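Search this journal Search Advanced

3.2 Seasonal movement in small solid-wood casework

Wood takes up and gives off moisture until it is in balance with the air around it. Across the grain the change in width can be large enough to bind a drawer; along the grain it can be ignored in pieces of this size. We tracked clearance in two groups of small boxes kept at the Ustley store, one heated and one unheated. Each box was left under a 500 g load between readings. A total of 213 readings were kept after those with a known gauge fault were removed.

Clearance in the unheated group was smallest in July and recovered slowly through the fall. Gittins found the same lag in the Gerkgate chests and put it down to the finish, which slows exchange at the faces but does little at the end grain. Tops made from two wide boards moved mostly at the outer edges when the center was fixed. Fig. 2 shows a light wood box with a two-plank top, a white drawer front and a black bar handle.
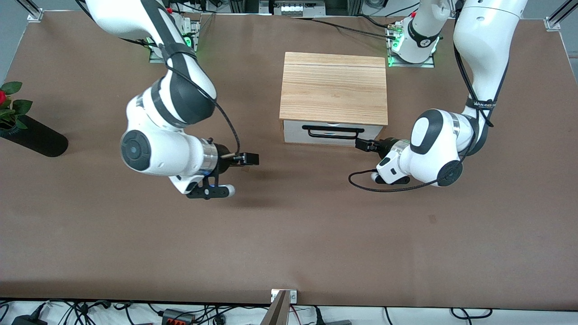 Fig. 2. Small drawer box, drawer closed.

3.3 Effect of finish

Wax alone gave no useful delay. Shellac on all faces, end grain included, reduced the seasonal range in both groups.

Comments (2)

Ivar Lie: Were the drawer sides quartersawn? It matters for 3.2.

Gwilliam: Table 1 gives clearance per side, but the text reads as if it were the total.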